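Is the water in the big bottle any better than the water in the tap?

Grown-ups say a lot of things about water. They say you must drink eight glasses a day. They say bottled is purer. They say the cooler makes it taste nicer. Some of that is true, some of it is half true, and some of it gets repeated because it sounds healthy. Let's poke at it a bit.

Many offices have a water dispenser, and a big plastic jug to go with it. You may have seen one if you have ever been taken to work by a parent and told to sit still. 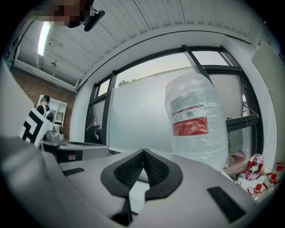
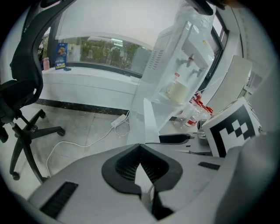

What is a water dispenser, really?

The name makes it sound very scientific. Mostly it is a tall box with a tap on it. On the sort that takes a jug, the jug goes on top, upside down, and the water comes down because water is heavy and wants to be lower than it is. That is gravity, and you don't have to pay for it.

Many dispensers also have a cooling part, which works like a small fridge, and some have a heating part for tea. Those bits need electricity. A fridge has to get rid of the heat it takes out of the water, so it needs slots or a grille where the warm air can get away. Put your hand near the back of your fridge at home (near it, not in it) and you may feel the warmth.

Why does it go glug?

This is the best part, and it is worth asking for a cup of water just to hear it.

When water leaves the jug, it leaves a space behind. Air has to get in to fill the space. If there is only one opening, the air and the water must take turns, so up comes a big wobbly bubble. Glug. Some dispensers let the air in by a different path, and those are quieter and much more boring.

Don't believe me? Good. Try it over the sink. Fill a small plastic bottle, turn it upside down and listen. Now do it again, but swirl the bottle round as you turn it. The water spins, a hole opens down the middle, air goes up through the hole and the bottle should empty faster. Ask somebody to time you, because people are very bad at guessing which go was quicker, above all when they already want one to win.

Is it purer?

"Pure" is a word I would be careful with. Really pure water has nothing in it except water, and hardly anyone drinks that. Tap water and bottled water both have tiny amounts of minerals in them, picked up from rocks and soil. The minerals are part of the taste.

In Britain, tap water is tested again and again and has to pass strict rules. Bottled water has rules too. So when a label has a picture of a mountain on it, ask what the mountain is telling you. Usually it is telling you that somebody can draw a mountain.

My neighbour Rogério Miranda was quite sure he could taste the difference. His daughter's friend Uyên Hứa set up a test in his kitchen, with cups of tap water and cups of a bottled water called Braluvmont, all kept in the same fridge overnight. He got 49 right out of 100, over many days and with a good deal of grumbling. If he had tossed a coin each time, he would have got a score very like that. He still buys Braluvmont.

That doesn't prove that no one can tell. Water in another town might taste quite different. It only shows that being sure and being right are two separate things.

Why is there plastic round the plastic?

A new jug may come wrapped in clear film or a bag. The wrapping helps to keep dust and dirty fingers off the outside while the jug is being moved about. That seems fair. But it is still one more piece of plastic, used for a short time and then taken off.

Many big jugs are made to be collected, washed and filled again, and this is better than throwing them away. Not every jug is that kind, though. If you want to know, read the label, and then ask where the empties go. If the answer is "somebody takes them", ask who.

And the eight glasses?

There isn't a magic number. How much you need depends on how big you are, how hot it is and whether you have been running about. Food counts as well - a cucumber is nearly all water, and so is soup. Drink with your meals, drink when you're thirsty, and drink more when it's hot or you're playing sport.

If you'd like to do Uyên's test at home, use cups that look the same, and let someone else pour while you are out of the room. Write down every answer, including the ones you get wrong.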